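How I Lay Out and Join a Granny Square Blanket

Posted Tuesday, April 5, 2022

I made squares all winter. Squares on the couch, squares in the car, squares at the dentist! And then they sat in a bag, because joining is the part I used to dread. My first blanket came out shaped like a kite and I blamed the yarn for years (it was me, I never measured anything).

So this is the way I do it now, start to finish. My blanket uses 28 squares, laid out four across, and each square is 8 inches after blocking. The pattern for the square is Nirnero, but any plain granny will work as long as all of yours finish the same size.

What you'll need

Your finished squares
Joining yarn, the same weight as the squares (I used Jernoda in oatmeal)
The hook you made the squares with, plus one size up
A blunt yarn needle
Stitch markers, the locking kind
Rust-proof pins and something to pin into
Scrap paper and a pencil

For the whole blanket, border included, I went through 2,000 yards. I'm a loose crocheter and my border got a little out of hand, so you may have leftovers.

Step 1: Weave in and block

Weave in the ends first. I know. Put on a show and do it anyway, leaving only the last tail on each square if you plan to sew with it.

Then block. Soak the squares in cool water, squeeze them in a towel without wringing, and pin each one out to 8 inches, corners first and then the middle of each side. If a square needs a really hard stretch to get there, set it aside and redo the last round with the bigger hook. A forced square will creep back in the wash and pull its neighbors with it. Leave everything pinned until it's dry all the way through — overnight at my house, longer in January when the spare room is freezing. 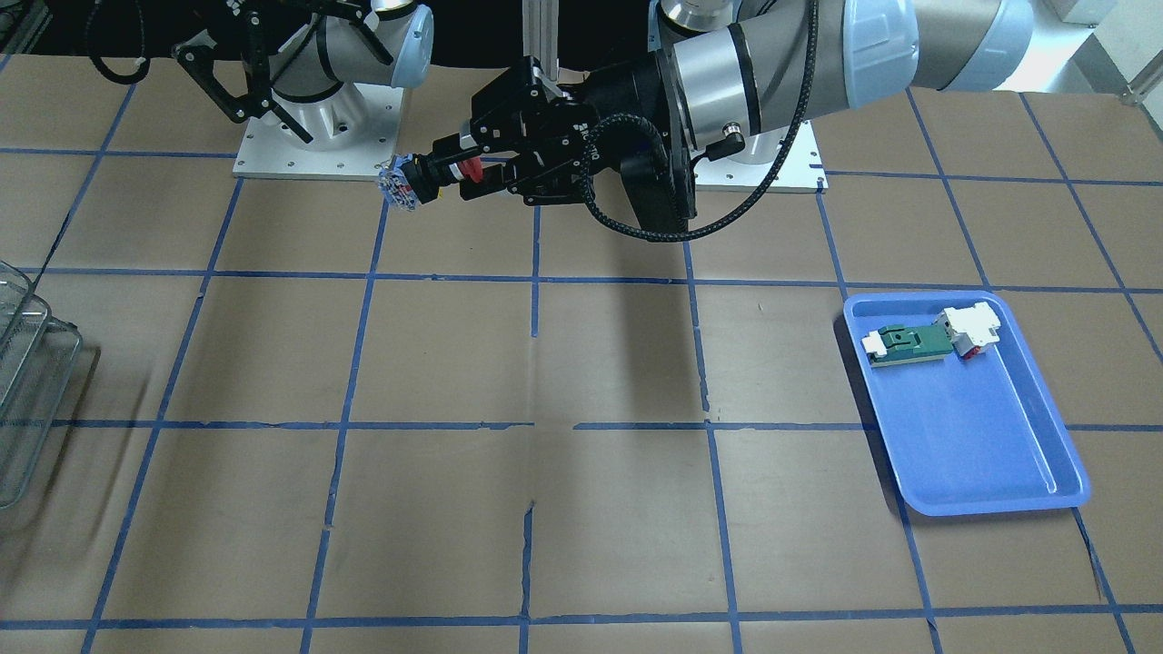
One reader wrote to ask whether acrylic squares are worth blocking at all, seeing as hers sprang right back the minute the pins came out. Yes, but use steam. Hold the iron or steamer above the square, let the steam drift down into it, and never touch the yarn with the hot plate. Acrylic that gets pressed goes limp and shiny and you can't undo it. Practice on your ugliest square!

Step 2: Find your layout

Spread all the squares on a bed or a floor the dog can't get to. I start with the darkest ones and scatter them so that no two touch, then fill in with the mediums, and the pale ones go wherever there's a hole. After that I walk away and make coffee. When I come back, something always jumps out at me, usually two mustards side by side.

Squinting helps. So does looking from the doorway, or turning a full circle around the bed so you see it from every side. Swap squares until you stop fussing, and then make yourself stop, because you could do this for a week. 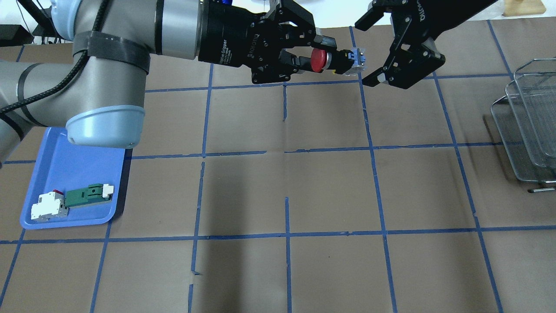
Squares drift. You nudge one, the row below slides, and soon you can't tell whether the layout is crooked or just the bedspread. That's why I like a marked surface, and brown paper with a grid of blue tape lines like that one would do the job nicely. Make your cells a bit bigger than your squares so there's room to pick one up without disturbing the rest. Write the row and column in the corner of each cell in pencil, and put the same number on a scrap of paper clipped to the square with a stitch marker.

Step 3: Stack and carry

Once everything is labeled, pick up each row from left to right, so the first square ends up on the bottom of the pile. Flip the pile over and it's in working order. Tie a bit of yarn around each row. Now the whole blanket fits in a tote, and it can come with you to the couch. 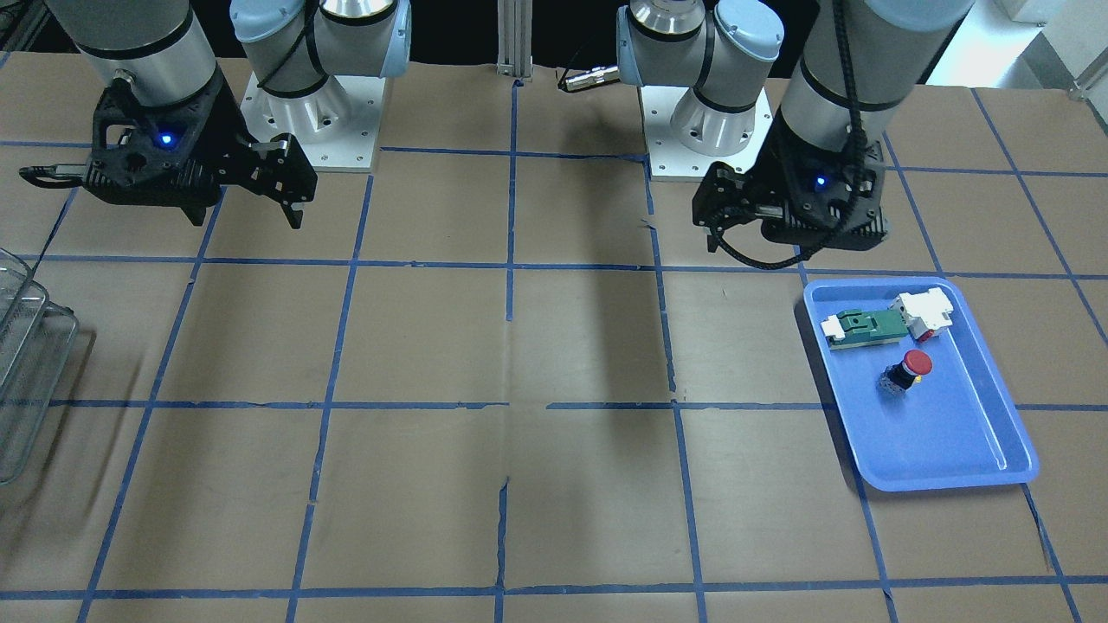

Markers, needle, little scissors, pins: decide where they live before you start joining. I lost a whole packet of locking markers from Ene down the side of a chair and found them with my elbow. Now I keep all the little bits in something shallow on my right, same idea as the blue tray of small parts on the right side of that table, and my hand goes there without my looking. If you're left-handed, put yours on the left.

Step 4: Join

I use single crochet through the back loops, right sides together. Hold the first two squares of row one, put the hook through the corner spaces, and work across stitch by stitch to the next corner. Don't cut the yarn. Chain one, pick up the first pair from the next column position, and keep going until you've made one long seam.

Do all the seams in one direction, then turn the blanket and do all the others. Where four corners meet, work into the corner space on each side and keep the chain between them snug — a sloppy chain there leaves a hole big enough for a toe.

If your seam puckers, go up a hook size. If it ripples, go down.

Step 5: Border

One round of single crochet first, three stitches in each corner, to tidy the edge. Then whatever you like. I did the Plallilar shell edging, and the corners took me two tries.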